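How to put small metal parts in order in a small workshop

By Jayanthi Iyer
Updated May 31, 2020

In our workshop we repair shelves, cabinets and door fittings, and for many years the small parts lived wherever there was a free place. When I came to work at Turwood, I needed almost 26 minutes one morning to find a pair of matching angle brackets. After this I asked to have one week in January for making a proper system. I describe it here step by step, so you can take what is useful for you.

Step 1. Empty everything before you buy anything

Many people start with buying boxes. Please wait with this. Take all drawers, tins and bags and put their contents on one big table. Only then you can see how much you have of each kind, and what size of box it needs. If the table is small, work with one cabinet at a time and mark the finished ones with tape.

Step 2. Make a first rough sorting 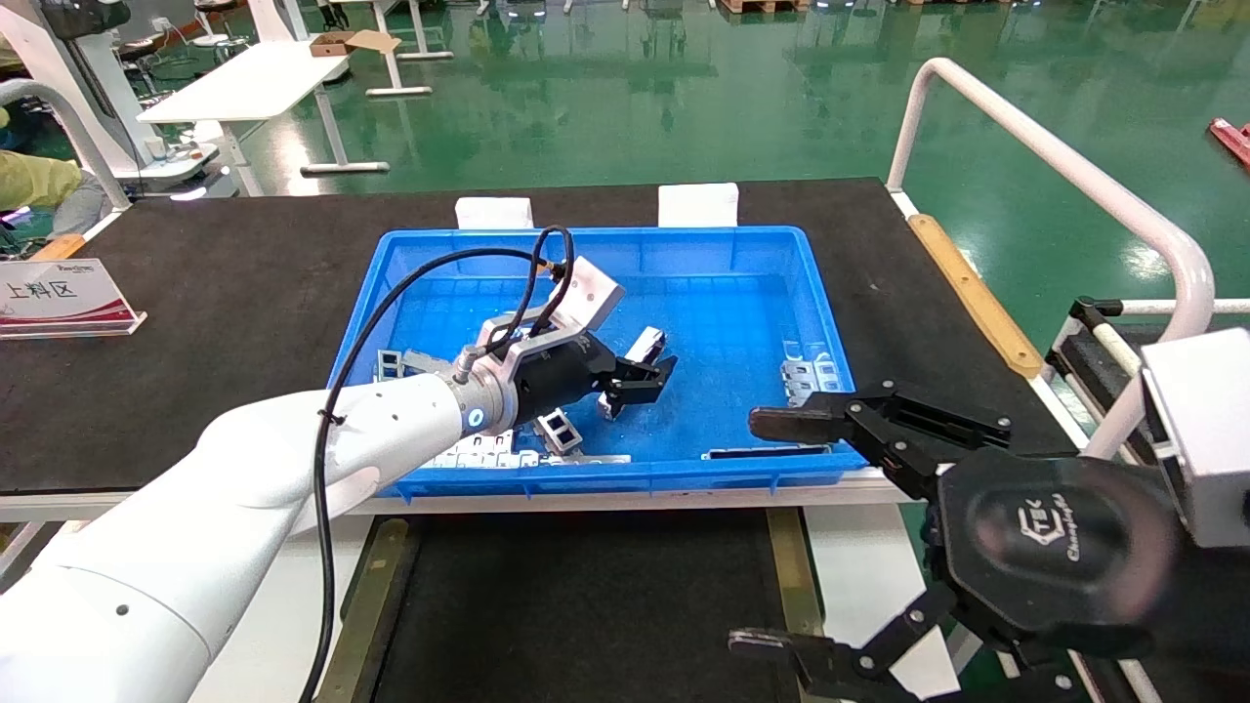 Rough sorting should go by the shape of the part and should not yet look at the size. At this point you only want that equal things come near to each other. Work with shallow bins, so that nothing hides under something else. The blue one with the ribbed sides is a good type, and it also shows how the groups can stay apart without any dividers: the flat perforated strips keep together along the front, and the stack of brackets leans on the wall. Do not put screws in the same bin, they slide under the plates and you will look for them later with a magnet.

Step 3. Divide by size

Now take one group and divide it further. For brackets I measure the longer leg, for strips the full length and the distance between the holes. Write the measure on a piece of paper and lay it under the heap directly. If you think "I will remember it", you will not, I have tried this already.

Parts with a damaged hole or a bent corner go in a separate tin. Decide at the end of the day if they are straightened or thrown away. This tin should never go back on the shelf.

Step 4. Give every kind a number

We had 341 different kinds in the end. My colleague Karthikeyan Murthy wanted to use names, such as "small bracket, wide", but two persons never use the same name for the same thing. A number is boring and it works. We use one letter for the shape and then a number, for example B9 or S74. The list is a simple spreadsheet with these columns:

Number
Shape
Main measure
Shelf and box
Lowest quantity before we order again
Supplier

Our suppliers are Grultel for the brackets and Praveck for strips and plates. Put also the supplier's own article number in the list if you have it – ordering by telephone becomes much quicker.

Step 5. Label on the front and on the bottom

A label on the lid only is a mistake, as lids travel from box to box. I stick one label on the front and a second one under the box. Use a printed label or a paint marker. Normal pen becomes pale when it is touched with oily fingers.

Step 6. Do not forget the soft things

Cables, cords and ties are usually the last corner that is left in disorder. Roll each cable loosely, close it with one tie, and hang it on a hook. Keep the short ties and the long ties in different jars. When a cable is mounted on something that bends, leave a loop with enough slack at the joint and fix it only on the straight parts. Cut the end of the tie flat, because a sharp end scratches the hand badly.

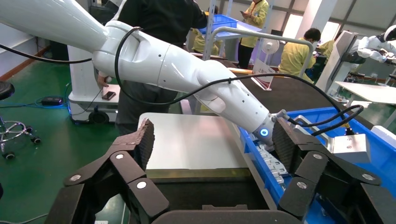 Black cable curling over the elbow, with small black ties along the forearm.

Step 7. Keep ten minutes for it

Every evening, before the lights go off, all parts which are on the table go back to their box. If a part has no box, it goes in a tray with the word "open", and the tray must be empty at the end of the week. We follow this also at our second place, Đoàn, where the room is much smaller and the shelves go up to the ceiling.

If you change a number in the list, change the two labels the same day. I keep a marker and a roll of labels on a string next to the shelf for this.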